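Review: the Olamitz historical map and reader set

Posted 11th August

The Olamitz set is a boxed teaching kit on the history of borderlands. It holds a folded wall map, a reader of primary sources in translation, a timeline strip and a short teacher's guide. I bought one with my own money in May and have used it with two adult evening classes and one high school group. This review covers the edition on small frontier provinces between 1880 and 1925.

The map is the best part. It is printed on both sides, one side showing administrative borders before the First World War and the other showing them after. Rivers and railroads are in the same place on both sides, so students can flip it over and find the same town without hunting. The paper is heavy and the folds have held up. The type for village names is small, and anyone past the second row of desks will have to come up to the wall to read them.

The reader runs to 201 pages. Most of it is petitions, tax complaints, letters from settlers and reports by minor officials. Each text has a headnote giving the date, the original language and the archive type, but no shelf mark. That is a real gap. A student who wants to follow a petition back to its source has nowhere to start, and neither does the teacher.
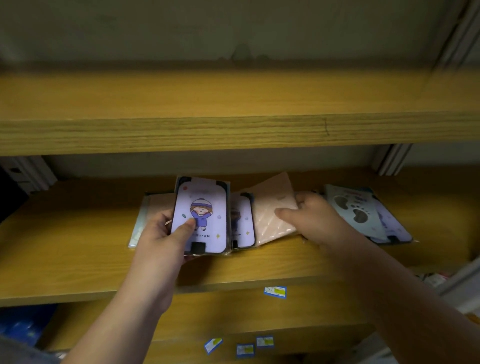
Danuta Sowa disagrees with me on this. She wrote that her students are 15 and have never asked for a shelf mark, that the headnotes are already longer than they want to read, and that the space would be better spent on a glossary. She also thinks the petitions are too much alike and would swap a few of them for newspaper pieces.

She has a point about the glossary. Words for local offices and land units are left in the original and explained once, at first use. If you assign the chapters out of order, as most people do, the explanation is often somewhere your students haven't been. I ended up typing my own two-page list.

I don't agree about the petitions. They do repeat themselves, and the repetition is useful. By the fourth one, my evening class could tell which phrases were formula and which were the writer's own complaint. One group spent a full session on two petitions from neighboring settlements that both claimed the same irrigation ditch. It was the liveliest discussion of the term.

The translations read well. They are credited to Natnael Workneh and Yolotzin Arellano, and they avoid making everyone sound like a Victorian clerk. Dates are the weak spot. Some texts use the old calendar and some the new, and the headnotes do not always say which. In the chapter on the civil war years this matters, as two reports of the same skirmish appear to be almost two weeks apart. I had to work out that they described one afternoon.

The timeline strip is thin card and comes in sections that join with tabs. The tabs tore on mine within a month. Tape fixes it. The content is fine, although the last section is crowded and the 1890s get almost no entries at all, which gives students the idea that nothing happened then. 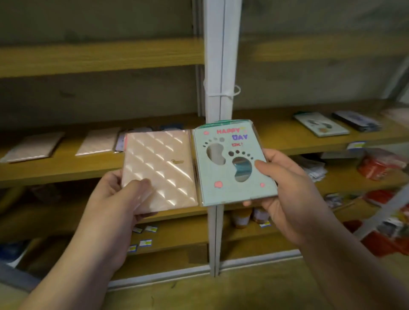
The teacher's guide is 16 pages and could be shorter. It suggests a debate in which students speak as settlers, herders and officials. I tried it once. The students who drew the officials had far more material to work with, because officials wrote most of what survives, and the herders had one short letter and a song. The guide mentions this imbalance in a footnote. I would have built the lesson on it.

Compared with the Plendilard kit on the same period, Olamitz has the better map and much the better texts. Plendilard has photographs, a proper index and a sturdier box. Its reader is mostly summary, with sources cut down to three or four lines each. For a class that meets twice on the subject, Plendilard is enough. For anything longer, I would choose this one.

A few smaller points. The index lists people but not places, which is odd in a kit about places. The box is too tight for the map once it has been unfolded and refolded. The page numbers given in the guide are off by two from chapter five onward. I wrote to the publisher about the page numbers and got a polite reply from Evaristo Xolalpa, saying they will be corrected at the next printing.

I will use the set again this fall, with my own glossary stapled inside the cover of each reader.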